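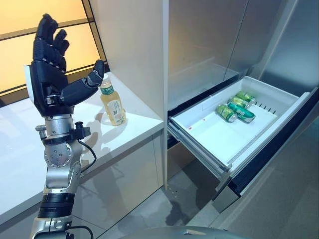
## Three nights at the Burnness Fringe

I've been home for a while now and I still haven't unpacked properly, so I thought I'd sit down with a pot of tea and write up the Burnness Fringe before it all runs together in my head. It was my first time going for more than a day, and I'd been promising myself a proper visit ever since my sister came back raving about it (she goes for the comedy, I go for pretty much anything with a curtain).

The big one for me was *Barredo*, the puppet opera. It played in the old corn hall, which seats 196, and every ticket had gone by the middle of September, so I was very glad I'd booked early. It's the story of a lighthouse keeper who falls out with the sea, sung almost entirely by two people, and I was in bits by the second half. Birutė Tamošiūnaitė sings the sea. She has one long, low song near the end, with hardly any music under it, and the woman beside me passed me a tissue without my having to ask.

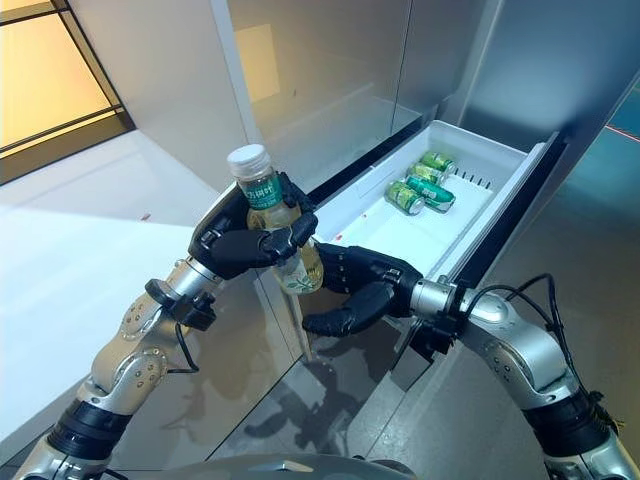 ## Voltex, or how I learned to sit at the back

My second night was Voltex, the acrobatic troupe, up in the big tent on the green. The tent holds 600 and it felt like every last one of us had brought a wet coat. I'd made the mistake of sitting in the second row, where you spend a good deal of the evening looking up people's noses. The show itself was great fun, though! There's a long bit with ladders that had the children behind me shrieking, and a very silly tango on a seesaw.

If I had a grumble, it would be that it went on a little. They could lose the part with the trumpet and I don't think anyone would write in. Still, it was lovely to hear a whole tent laughing, and I came out in a much better mood than I went in.
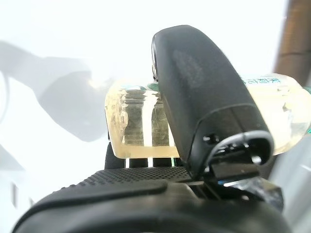
I walked back to the guest house the long way, along the harbour, with a bag of chips and too much vinegar. The rain had stopped by then and there was a fiddler playing in the doorway of the chemist's, so I stood and listened for far longer than I'd meant to.

My last night was Gearóid Egan's storytelling hour, *Zanura*, in the room above the library. No set, no lights to speak of, one chair – and he didn't even sit on it. He told a single story about a town that keeps losing its name, wandering off down side roads and coming back just when you'd given up on him. I've seen shows with ten times the money that didn't hold a room half as well.
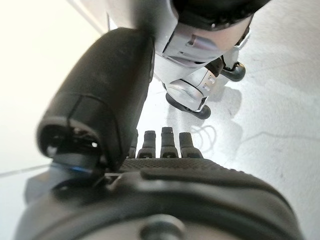 Tickets for that one were on the door only, so do get there early if he comes your way. I queued for 50 minutes and got nearly the last seat, behind a pillar, and I'd do it again tomorrow. He's touring it round the smaller halls this winter, and I believe our own arts centre has him down for 9th October, so I've already asked my sister to keep the evening free.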